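Budget for the Table, Then the Arm

March 2022
By a staff writer, Dolenstead Equipment Review

Every shop that buys its first robot cell writes the same budget. The arms go on the top line, the grippers go under them, and everything else gets lumped together as "installation" with a number somebody made up in a meeting. I think that order should be turned around, and I think buyers of two-arm cells for soft goods have the most to gain from doing it.

I've sat through planning for two of these purchases. The first was for Clorier, a small garment resale business that wanted to try automated hanging and folding. The second was for the Burberg site of a laundry company, which had a bigger building and less money. Both started with a quote for arms. Both ended up spending most of their meetings on things the quote left out.

Cables are a good place to start. Clorier's first parts order had no line for spare cables at all. A cable that runs along an arm bends every time the arm does, and it will wear out before the joints do. We added 6 spares, along with ties, connectors and cable duct, and the whole lot came to $1,687. That was small next to the price of the arms, but it took three weeks to get approved, and the project sat still while the form went around. If it had been in the first budget it would have passed without a question.

Then there is the table. People treat it as furniture. In a cell like this the table is part of the machine, and if it flexes or gets bumped you will be redoing your calibration. Buy aluminum framing that bolts together and can be changed later. Burberg tried to save money by using a workbench it already owned, and by May the bench was back in the stock room and the framing was on order. The savings were gone, plus the labor to move everything.

My third complaint is about what the robots are supposed to handle. Nobody budgets for clothes, hangers and racks, on the theory that there are plenty lying around the building. There are, until somebody on the floor needs them. A test set has to belong to the cell and stay with it. Clorier set aside 82 garments in mixed sizes and fabrics, including a few nobody would call easy – plaid flannel, black knits, shirts with slippery collars. Black fabric matters in particular, as it is harder for many vision systems to read, and a buyer who tests only with light cotton will get a rosy picture of what the equipment can do.

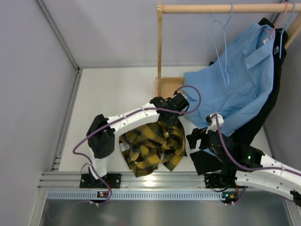 Floor space is the other item that gets waved through. The footprint on the data sheet covers the enclosure. It does not cover the person who has to reach in and straighten a sleeve, or the cart that brings the next load, or the door that has to swing open behind them. At Kashindye, where the plan is still on paper, I've asked for the walkway to be drawn in before anyone signs for the arms. It may mean buying a smaller cell. I would take the smaller cell.

There is a fair argument on the other side. The arms have the longest lead time and the biggest price, so of course they come first, and the small parts can be bought as needed. I understand that, and for a plant with its own machine shop it may be right. Most first-time buyers don't have a machine shop. They have one technician who also fixes the dryers. For them, "as needed" means a dead cell and a purchase request.

So my advice is to write the budget from the floor up. Price the space and the framing, then the wiring and spares, then the test garments and the hours of the person who will look after it all. See what is left, and shop for arms with that. If what is left won't cover two arms, start with one, or wait a year. A finance office can live with a later start date more easily than with a second request for money in the same quarter.

Last updated March 30

Contact the editors | © Dolenstead Equipment Review | Back to top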